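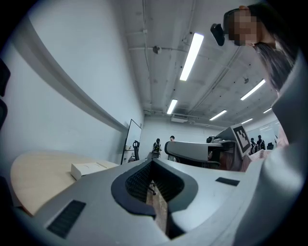
The header tank supply to the bottom troughs has been rebuilt. It took longer than planned and I still have one valve to change, but stock water is running again and the old galvanised line is out of service. These are the notes, mostly so that I can find them when something lets go.

The previous arrangement dated from 1975, going by the year scratched into the concrete at the pump shed door. A pump at the dam lifted water to a header tank above the yards, and gravity did the rest. There is nothing wrong with the principle and I have kept it. What had failed was nearly everything made of steel. The line between the tank and the first trough had been patched with clamps, bits of poly, and in one spot a length of inner tube under fencing wire. Flow at the trough had dropped to a dribble and the cattle were emptying it faster than it could refill on a warm afternoon.

I started at the wrong end. The float valve was the easiest part to reach, so I pulled it apart, cleaned the seat, fitted a new washer and put it back. No change. With the valve off entirely the flow from the open pipe was still poor, and I should have done that test first. It takes a spanner and a bucket and tells you straight away which side of the valve the problem is on.

Next was the line. I closed the tank outlet, broke the union at the foot of the tank stand and cut out a short section of the gal pipe. The bore had closed up with scale to the point where I could not get a pencil through it. After that there was no point testing anything else downstream and I ordered poly.

Pipe sizing

The water level in the header tank sits 4 m above the trough inlet when the tank is full. That gives a static pressure a little under 40 kPa, which is very low by the standards of anything sold for house plumbing. There isn't much to spend on friction, and the size of the pipe matters far more than it does behind a pump. The original was inch gal. I went up two sizes in rural poly. The extra cost over the run was less than a second trip to town, and with a gravity line you can't make up for an undersized pipe later by turning a knob.

The other thing about low head is air. The old line followed the fence, which follows the ground, and there is a hump past the second gate where air collects. On a pumped line the water shoves it through. On a gravity line with this little pressure an air pocket can throttle the flow or stop it altogether. I moved the trench across the slope so that it falls the whole way from the stand to the trough, apart from a rise at the creek crossing that can't be avoided. At the top of that rise I put in a tee with a riser and a small air valve under a cut-down drum lid. A plain ball valve opened by hand after each shutdown would do the same job. I know myself well enough not to rely on it.

Trenching

I hired a walk-behind trencher from Drevance, who are the only hire place on this side of the range that will take a booking over the phone. Sunday was the only day it was free. It cut well through the loam and badly through the shale at the top end, where I finished with a crowbar. I wanted the pipe deep enough that a tractor wheel in wet weather would not reach it, and at the gateways I sleeved it in a larger offcut of PVC before backfilling.

Two points on laying poly that I had forgotten since the last time. It should be uncoiled and left in the sun for an hour before it goes anywhere near a trench. Straight off the coil it fights you, and it will pull a compression fitting sideways while you are trying to start the nut. It should also be snaked loosely along the trench with some slack. The pipe shrinks as it cools and a line laid tight in the heat will pull on every joint once it is underground.

I backfilled with sieved loam for the first layer and then the rest of the spoil. The joints I left open until the line had been under pressure overnight. One was weeping in the morning. The olive had gone in crooked, and I cut the end square and remade it.

The tank

The header tank itself was a corrugated gal unit and had been lined at some stage with a bitumen product that was coming away in sheets. I found pieces of it in the outlet strainer and more in the first elbow. Relining was possible. I priced it against a new poly tank of 1000 L and the new tank was cheaper once the cost of stripping the old one was counted. It holds less than the old tank did, but the pump refills it daily and the extra volume was only ever sitting there growing algae.

The Hebden tank I bought has a moulded outlet with a brass insert, set slightly above the floor. That leaves some dead water at the bottom, and sediment will gather in it. I would have liked a separate scour outlet. You can have one fitted at the factory, and I did not ask.

The stand needed more work than I had allowed for. Two of the hardwood bearers had gone soft under the old tank, on the side where it had been leaking. I replaced both and decked the top completely. A corrugated tank will tolerate gaps between boards, but a poly tank wants continuous support under its whole base or the floor will sag into the gaps and eventually crack. The deck was checked with a long level in both directions, packed once, and checked again with the tank partly full.
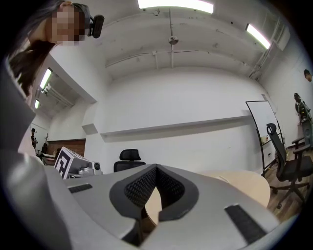 Between the tank and the poly I fitted, in order, a full-bore ball valve, a union, a Y-strainer and a second union. The strainer can come out without draining the tank or disturbing the pipe. The thread on the tank outlet is sealed with tape only. I have seen too many poly outlets split by somebody winding in a tapered fitting with a big wrench and hemp, and hand tight plus a turn has not leaked so far.

The pump

I had not planned on touching the pump. It is a Melo single-stage centrifugal, bought second-hand, and has given very little trouble. With the new tank in place it ran for the expected time and the tank was not full. The pump was losing prime partway through each run and then catching again. You could hear it, a change in note followed by some rattling in the delivery pipe.

Loss of prime on a suction lift is nearly always air getting in, and air getting in is nearly always a joint above the water line. The suction side is under vacuum while the pump runs, so a bad joint there draws air in and shows no water outside. The method I use is to smear shaving foam around each joint with the pump running and watch for it being sucked in. The hose tail at the pump inlet took it immediately. The clamp was tight, but the hose beneath had hardened and no longer sealed against the barbs. I cut back to soft hose, fitted two clamps with the screws on opposite sides, and the rattle stopped.

While the suction was apart I pulled the foot valve up as well. The flap was fine. The screen was half blocked with weed, and the float that keeps it off the bottom had filled with water. I have hung it from a sealed drum for now.

Delivery from the pump to the tank runs 35 m up the side of the yards, and that section was already poly and in good order. I left it alone except for the non-return valve, which was fitted upside down. The spring must have been holding it well enough that it made no obvious difference to anyone. It is the right way up now.

Trough end

The original float valve was a high pressure type with a small orifice. This is the part I have not finished. With the line rebuilt the flow through the open pipe is very good, and with the valve back on it falls to something adequate. A low pressure valve has a larger orifice and a longer arm to close it, and should be a clear improvement at this head. I have a Jeludetti on order. They come with a choice of seats, and you need the one marked for gravity supply. The others will screw in and look the same.

I have also put an isolating valve at the trough, inside a short piece of pipe set upright in the ground with a cap on it. The old setup had one valve for everything, at the tank, a good walk uphill from the place where you were getting wet.

Still to do

Fit the new float valve and set the arm so the water sits below the overflow slot.

Paint the bearers where I cut them.

Shade for the riser at the creek crossing. The air valve body is plastic and claims to be UV stable, but the one on the orchard line made the same claim and went chalky.

Flush the line again before September. The first flush ran brown for longer than I expected from new pipe, mostly swarf and dirt from the trench, and the strainer has needed cleaning twice. I have hung a tag on the ball valve to write the dates on.

The gal pipe is stacked behind the pump shed. The straight lengths from the top end are sound on the outside and will do for strainer stays. The rest can go to scrap next time the trailer is heading that way.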